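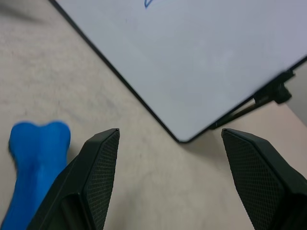 Flundale Shared Workshop
Evening course: Building a small arm at home
Notes for session 4: the gripper, and what to believe about it
Tutor: Nuno Meireles
2026-02-06

Before you start

Bring your own fingers, printed or cut, with the pads already glued. Last time half the bench was waiting for adhesive to go off. If your pads are still tacky, do the reading and share someone else's arm.

4.1 Claims to be wary of

Most home-build write-ups say the gripper "handles everyday objects". Ask which objects, how many tries, and who put the object there. The Herketier build log, which several of you have sent me, reports 17 good picks in a row. I have read it twice and can't find how many bad ones came before the run started. It may be a fine design. The log doesn't show it.

I'd be just as careful with my own figures. In November I got 40 picks out of the Skollerska linkage before a screw backed out, and I was pleased with that until I noticed I had been setting the part down in the same place each time.

4.2 Pads

A patterned pad gives the finger something to bite with, up to a point. People spend a lot of effort on the pattern. I have yet to see a home test that separates the pattern from the softness of the material underneath, and until somebody does one I would pick whichever pad is easiest to replace. You will replace it.

Check that both pads face each other squarely when the fingers close. If one leads the other, the object gets pushed before it gets held, and you will blame the software.

4.3 Shapes that flatter you

A block with flat sides will make almost any gripper look good. Use something with a waist or a knob on the end, such as a toy bone. Grip it by the shaft, then by the end, and write the two down separately. They are different tasks and should not share a score.

4.4 The wrist camera

A camera at the wrist sees your fingers very well and everything behind them badly. It can lose part of an object behind a finger just when you want to know where the object is. Large pale surfaces such as a whiteboard can also upset the exposure. Figueroa's notes recommend "good lighting" and leave it there. Try yours with the bench lamp on and again with it off before you trust it.

4.5 Exercise

Work in pairs. One person places the object, the other runs the arm and doesn't touch the object between tries. Swap after ten.

Record for each try: where the object lay, which part was gripped, lifted or not, dropped or not. A lift that ends in a drop goes down as a drop. Keep the failed tries in the table, including any you think were unfair.

If you change anything on the gripper, start a new table. Tightening a screw counts as a change.

For next time

Read section 2 of the Skollerska build guide and mark every sentence that makes a claim without a test behind it. Bring your tables, on paper please, as the workshop wifi can't be relied on after seven.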